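I have now lived in Fullbridge through one full water billing cycle and would like to say a few things about it. A thread.

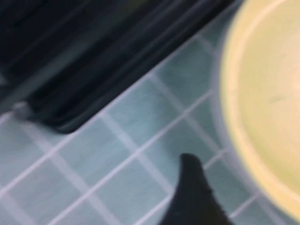

The bill arrived in January, and it said I had used 3968 units. I live alone. I own one bathtub and I don't like baths. The previous reading was 3854, so the real number was the difference between the two, but whoever typed it up had skipped the subtraction. I like a bathroom-type color as much as the next person, that pale blue-green in small squares with the white grout, and I would happily look at it all day. I was not prepared to pay for an ocean of it.

So I called. The water office for Fullbridge is in Citham. The phone for the water office in Citham is answered in Annan. I don't know why and neither did Annan.

Annan was very nice. Annan asked me to read the meter while we were on the phone. The meter is under a lid in the sidewalk. The phone is attached to my kitchen wall by a cord. We both thought about that for a while.

I went out, wrote the number on my hand, came back, and the line was dead. Fair enough.

Second call. Different person, same hold music, which is nine seconds of a flute and then a click that sounds exactly like someone picking up. I said hello to that click more times than I want to admit.

This one told me the account had been flagged for high usage and that I should check for leaks. I said the high usage was the meter reading. She said yes, it was very high.

They mailed me a leak kit. It's a blue tablet and a leaflet. You drop the tablet in the toilet tank and wait to see if the bowl changes color. The leaflet is in a cheerful font and recommends doing this "as a family."

I did it as a family of one. The bowl stayed clear. I reported this to Annan and they congratulated me.

Then came the late fee — 76 dollars, for not paying the bill they had agreed was wrong. Agreed on the phone, I should say. On paper they hadn't agreed to anything.

My neighbor's advice was to switch over to Fera, the online account thing they put in all the envelopes. Fera wants a customer number. The customer number is on your bill "in the upper right corner." The upper right corner of my bill has a drawing of a duck.

I tried the number under the duck. Fera said welcome and showed me the account of a car wash.

The car wash uses less water than I do, according to them. I felt judged.

In the end I drove to Citham with the bill, the late notice, the leaflet and a photo of the meter. The man at the counter looked at it all for maybe a minute, got out a pencil, and did the subtraction.

He also took off the late fee. He couldn't take off the 200 dollar deposit that gets added when an account has a late fee, because that's done in Annan.

Anyway the new bill came yesterday. The duck is gone. They've put the customer number on the back, upside down.

Calling Monday.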